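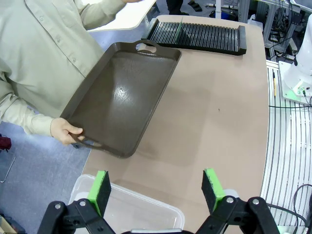 Tray held over the table, view from the wrist camera.

Thread: Hands inside the cell during tray change - what is your written rule?

serkum_cell3
Posted 10/11/19
Hello all. I am writing the house rules for our small robot cell and I would like opinions before I print them. The photo shows the work I mean. A person holds the tray over the table by its cutout, and the gripper is close by, with the second arm on its rail platform to the right.
My draft says:
Arm stopped and drives off before any hand passes the table edge.
Tray is carried with both hands.
No loose sleeves, cuffs must be buttoned.
Nothing stays on the table which is not part of the job.
The question is rule one. With drives off, every tray change costs us 15 seconds more, and on some days we have many changes. Is a monitored stop enough for you?

Rory Moffat
Drives off. I wouldn't even discuss it. We had the monitored stop at Jommont and people got used to walking up while the arm was still slowing down. Fifteen seconds is nothing.

lundine_ops
Don't agree with Rory. A monitored standstill is a real safety function if it is rated and was tested after installation. If you cut the drives each time, the brakes close each time, and the brakes are not made for that. Ask the arm maker how many brake cycles they allow. We planned for 2000 a year and passed it in April.
What does your risk assessment say? The house rule should come from there and not from a forum.

serkum_cell3
The assessment says "person shall not reach in during automatic motion". It does not say how the arm must be stopped. This is why I ask.

b_mercado
Your rule two is already broken in your own picture :) I can see one hand on the tray. The other arm is reaching up somewhere.

serkum_cell3
Yes, you are right, I see it also. So either the rule is wrong or the habit is wrong. I thought two hands because a tray with parts in it can tip, but for an empty one it is maybe too strict.

b_mercado
Then write it like this: two hands if loaded, one hand allowed if empty. A rule that people break each hour makes the other rules weak also. The cuff is buttoned, so that one is fine.
I would also look at rule four. There is a pen lying on the white platform near the table, and there are black cables looped over the rails. Your rule covers only the table. Make it "table and platform".
Bernadette Mercado

Rory Moffat
Agree on the cables. I'd tie them down before I printed anything. A cable loop next to an arm base is going to catch a sleeve or a tray corner one day.

gripper_nils
Question about the fingers. What closing force do you have? If the person holds the tray and the gripper takes it from the hand, you have a handover, and then it is a different case from a tray change. Fingers through the cutout are a pinch point if the gripper closes on the rim.

serkum_cell3
No handover in our process. The tray is put down, the person steps back and presses the button outside, then the arm starts. I will write this in, because it was only in my head.

lundine_ops
Good. And put the button where it can't be reached with one hand still over the table. We copied this from the Brynjólfsdóttir checklist and it stopped a lot of arguments here.

Rory Moffat
Still drives off for me. But if it's a rated stop, tested, with the button far enough away, I can live with it on somebody else's site.

serkum_cell3
Thank you all. New version, it goes into our system as document 1511:
Rated standstill confirmed by the lamp before any hand passes the table edge. Drives off for cleaning and for any work on the gripper.
Loaded tray two hands, empty tray one hand allowed.
Cuffs buttoned.
Table and platform clear, cables fixed.
Restart only from the outside button, hands free of the table.
The brake cycles I will ask the maker about - I did not think of this before.

gripper_nils
Who is allowed to change the document? Put a name on it.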